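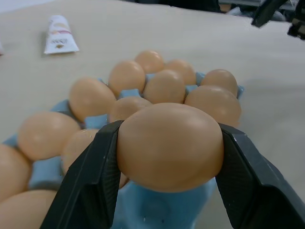 Re: Lercombe grip-force estimator, numbers from the Vellside runs
From: Hnat Hrynyshyn
Date: September 13, 2022

On the list, Allia group wrote:

> We have now finished the full set at Vellside. 225 picks from a molded
> carton, two-finger gripper, wrist camera only, no force sensor in the
> fingers. The estimator predicts contact force from the wrist view and
> motor current and stops closing when the prediction crosses the
> threshold. 2 eggs were cracked. We think this shows that learned force
> estimation can replace a fingertip sensor for fragile items, and we
> would like to say so in the abstract. Comments welcome before we send
> it off.

Thanks for posting this before it goes out. I have read the draft twice and been through the logs you shared, and I don't think the abstract can say that yet.

My main trouble is with "replace." You never ran the same gripper with a fingertip sensor on the same eggs. What you compare against is the Hou baseline, where the fingers close to a fixed width. Beating a fixed width tells me that eggs differ in size, and I'd have taken your word for that. A fair test needs at least one arm with real force feedback, and it would be good to have a dumb one too: close slowly, stop on a current limit, no learning anywhere. If the current limit alone gets you most of the way, the camera is doing very little. I half suspect it is. Your own plot of prediction against motor current is very close to a straight line over most of the range, and the text passes over it in one sentence.

Second, the count. Of the 225 picks, 102 come from the session in March, before the finger pads were changed. The pads changed the contact area and probably the friction as well. Those picks should be reported by themselves. I tried splitting them from the log and both cracks fall in the later part, with the pads you now recommend. Two events are too few to build anything on, in either direction, but a reader would want to know, and at the moment the table hides it.

Third, what counts as a crack? The draft says "visible damage." Visible to whom, and when? A hairline on the underside of a shell is easy to miss when the egg goes straight back into a carton. Did anyone candle them? If they were only looked at through the wrist camera, then the pads cover exactly the two patches of shell you care about. I would also like to know how many eggs were used more than once. An egg that has been squeezed nine times without breaking is a tough egg, and by the end of the day you are testing on the survivors.

Fourth, and this one may be easy to fix: the held-out set. You say 56 picks were kept back for testing the estimator. From the file times they look like they were drawn at random from the same sessions as the training picks, so the same carton, the same light, and the same table show up on both sides of the split. The network may well have learned the background. Hold out a whole session, or better, change the color of the carton and the tabletop and run it again without retraining. If the error stays where it is I will happily drop this point.

Smaller things:

The threshold. Was it picked before or after the first crack? The draft reads as though it was set once, but the config in the shared folder has two values in it.

Failed grasps. Drops and slips are left out of the headline rate. A gripper that barely touches the egg will never crack one, so the two numbers have to sit side by side.

Figure 4 has no units on the vertical axis.

I don't want to sound as if there is nothing in this. Picking out of a full carton is harder than picking off a flat plate, with the neighbors in the way and not much room for the fingers, and the approach part of the Lercombe code looks solid to me. I would read a paper about that. The force claim is the part I can't follow you on.

If someone at Vellside can run the current-limit version on a fresh batch, same pads, same speed, I'm willing to do the scoring blind. Send me the eggs' numbers without the condition and I will candle them myself.

Hnat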